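I spent the afternoon on the toys-into-box task with Eetu Harju. An episode starts with the toys on the tray and ends when the last one is in the box. We stop at 15, then swap sides.
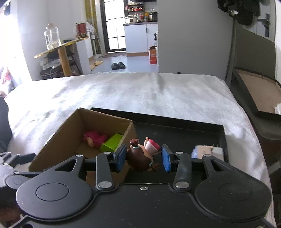
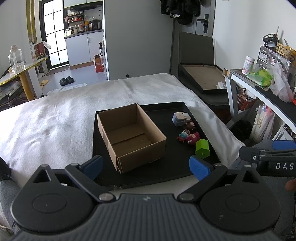

Cardboard box, black tray, toys. The doll is in both.

Soft items still give the worst labels – the jaw width drifts after contact, and the replay shows it 2 or 3 samples late. I have moved the threshold and will rerun the old episodes through Wekden in February.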